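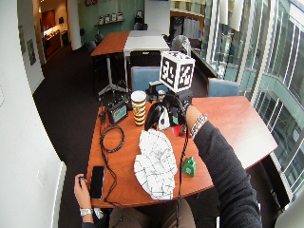
Search products Search Go

Sternia planting spade
Posted May 2024 by the Tondura workshop

We've been selling planting spades for a good while and this is the one we'd grab first if the shed caught fire! The Sternia is a narrow, one-piece spade for bare-root and cell-grown trees, and it has been a joy to plant with all winter. It goes into stony ground without jarring your wrists, and it comes out again clean, even in the heavy clay at Veltitz (anyone who has planted there will know what that means).

The blade is forged carbon steel with a slight dish to it, so the notch holds its shape while you slip the roots in. Both treads are wide enough for a proper boot. The shaft is ash and the whole spade measures 805 mm from grip to tip, which suits most people bent over a slope.
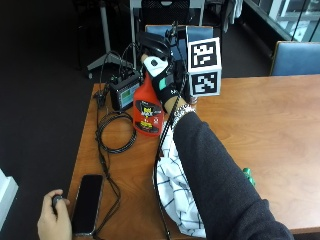

You can have it with a T-grip or a D-grip. We like the T for notch planting on open hillsides, where you keep swapping hands, and the D for pit planting in gardens and hedgerows. The steel is the same on both, and so is the price, £49 including VAT.

It pairs beautifully with the Wubshet planting bag, by the way. The bag rides high on the hip and the spade swings past it without catching, even with a full load of oak on board.
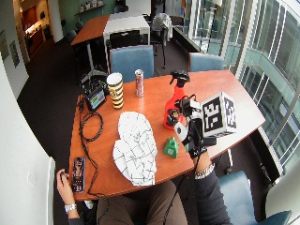
Looking after it is easy. Knock the mud off, dry the blade, wipe it with an oily rag and give the ash a rub of linseed before you put it away for the summer. The edge comes sharp enough to use straight away, and a few strokes with a flat file will bring it back after a stony day.

Weight: 2 kg
Handle: ash, T or D grip
Guarantee: 10 years on the blade and socket
Replacement shafts: both grips, sold separately
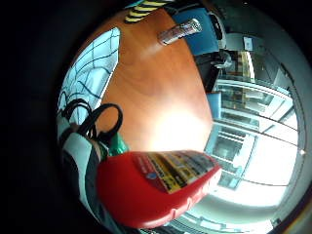
Red plastic with a printed label, on a round wooden table.

T-grips are in stock now. The next batch of D-grips is due in June, and we're happy to put one aside if you send us a message with your planting dates.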